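Posted in: Robots & Gadgets, Cloth Handling | 17/04/2020

So I've finally spent real time with hand-held grippers on fabric, and I have opinions! If you read my February post you'll remember I was fighting with hard blocks and plastic cups (easy, easy, mostly easy) and Binta Ogundipe left a comment saying I should stop showing off and try a bedsheet. Fair enough, Binta. I took her literally and did the whole thing on a bed.

I'd been putting cloth off. A cup stays a cup when you miss it, but a cloth you've poked in the wrong place is a different problem from the one you had three seconds ago. My plan was simple: spread it out, pinch a bit of it with one gripper in each hand, lift, fold, lay it back down, and do it all again until my forearms gave up. I managed 4 sessions before that happened.
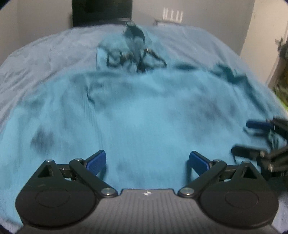
Both grippers over the turquoise cloth, blue finger pads wide open.

The thing I wanted to compare was the pinch. You can come in from straight above with the fingers wide and scoop up a little ridge of fabric, or you can slide one finger along the mattress and try to get under an edge. I was sure the edge method would win, and Kiros Gashaw was even surer (he wrote me six paragraphs about it, bless him). But on a soft bed the lower finger just sinks in and pushes everything ahead of it, so you end up with a long wrinkle and no corner. Scooping from above is ugly and it works a lot better for me. I still like the edge method on a hard table, for what it's worth.

Second thing, the view. When your only camera rides on the tool, you see the pads beautifully and you see your other hand's gripper only when it wanders in from the side. I kept reaching across too early. Slowing down helped, and so did agreeing with myself that the left hand always goes first. 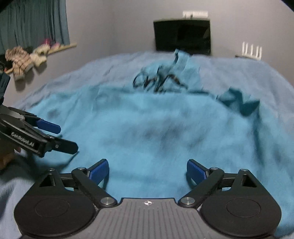

My other gripe is color. I grabbed a bright cloth thinking it would stand out, and blue pads on a turquoise cloth is maybe not the smartest pairing I've ever come up with, especially once you add shadows. Going through the clips afterward I had to squint to tell where pad ended and fabric started. Elvia Figueroa says go orange, Arlo says go stripes so you can see how the fabric bends, and I think Arlo might be right but I don't own anything striped that's big enough. Yet!

Next up is towels, which are heavier and fuzzier and should be kinder to a pinch from above. After that I want to try the same folds with thinner pads. If you've done soft stuff with two hands and have a trick for corners on a squishy surface, please leave it in the comments, I'll try pretty much anything at this point.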